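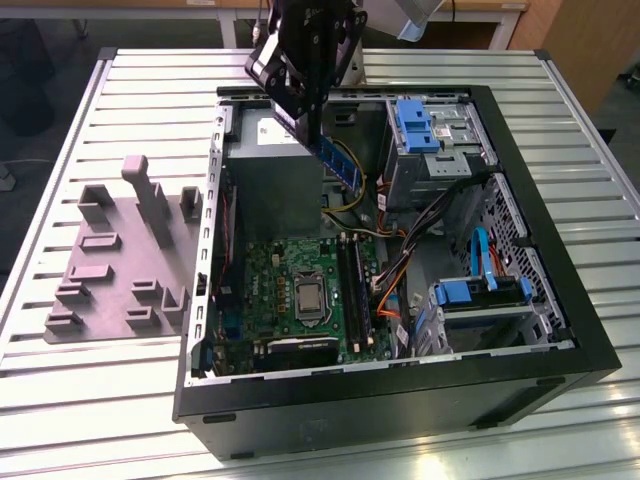
Figure 13. Tower unit laid on its side with the side panel removed. The power supply is at the upper left of the interior.

4.2 Preparing a tower computer for the Grasta office system

Read this section in full before starting. It applies to every tower computer that will be used as a desk station at the Prikdale site. Laptops are covered in section 4.5.

Before opening the case

1. Save all open work and shut the computer down from the menu. Do not use the power button.
2. Switch off at the wall and remove the mains lead.
3. Disconnect the screen, keyboard, mouse and network cable.
4. Lay the case on a flat, steady surface with the removable panel facing up.

CAUTION: Never open the power supply. It may hold a dangerous charge after the mains lead has been removed.

Checking the memory

5. Take off the side panel and keep the screws together in a small dish or envelope.
6. Touch a bare metal part of the case before handling any component.
7. Hold memory modules by their edges. Line up the notch with the slot and press down evenly until the clips close.
8. Refit the panel, reconnect all cables and switch on.

Note: If the computer does not start, switch off, remove the mains lead and seat the modules again.

Installing the software

9. Log in with the set-up account issued to your office.
10. Open the Giroso installer and choose "Desk station".
11. When asked for the site number, enter 889.
12. Wait until the progress bar reaches the end. The screen may go blank at 75 per cent — do not restart the computer.
13. Print the completion page and file it with the equipment record.

Stations prepared before April must be registered again using form 17. Forms are available from the Govindasamy Building reception desk.

Section last revised: Fri 20 March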